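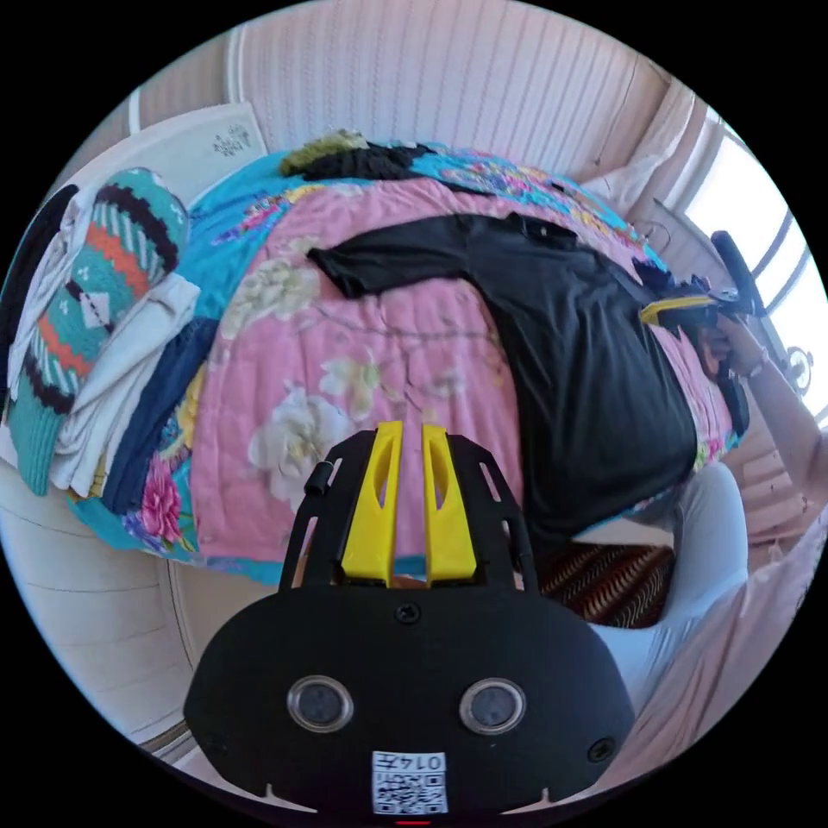 Black tee spread out on the bed, folded things down the left side

Sorting clothes on the bed – how do I fold T-shirts so the pile stays up?

We moved into a smaller flat in June and the bed is now the only flat surface big enough for folding, so everything gets done on top of the quilted bedspread (the flowery one my aunt passed on, which I love dearly). T-shirts are my trouble. I lay them out nicely, fold the sleeves in, and by the time I've carried the pile to the drawer it has slumped sideways. The patterned teal knit is another worry, as I never know whether it should be hung up. The drawer is 15 cm deep, if that helps anyone.
Posted by Skandbridge

Hello Skandbridge, and what a cheerful bedspread! I fold on the bed too, and a quilted top does grab at cotton a bit, so smooth each shirt from the middle outwards before you start. Lay it face down, bring one side in to the middle with the sleeve folded back on itself, then do the same with the other side. Fold the hem up to just below the collar, and then into thirds. You want a little packet that will stand on its edge. Mine come out at 7 cm wide or so once they're squashed up together, and they go in the drawer upright like books – no pile, so nothing to slump. Dark ones show every bit of fluff, so I give them a quick brush first. Please don't hang the knit! The shoulders will grow. Fold it once lengthways and once across, and keep it on a shelf with nothing heavy over it.
Comora

I just roll mine. Takes 2 minutes for the lot and they come out fine.
Delorme

Rolling is lovely for a suitcase, but I found the hems curled after a few weeks in the drawer, at least on the thinner shirts. One small thing to add to Comora's very good answer: if you must have a pile, put the biggest and heaviest things at the bottom and turn every other shirt round, so the thick collar ends aren't all on the same side. I also fold on a big tray now and carry the whole tray to the drawer, which has saved me a good deal of refolding.
Curulon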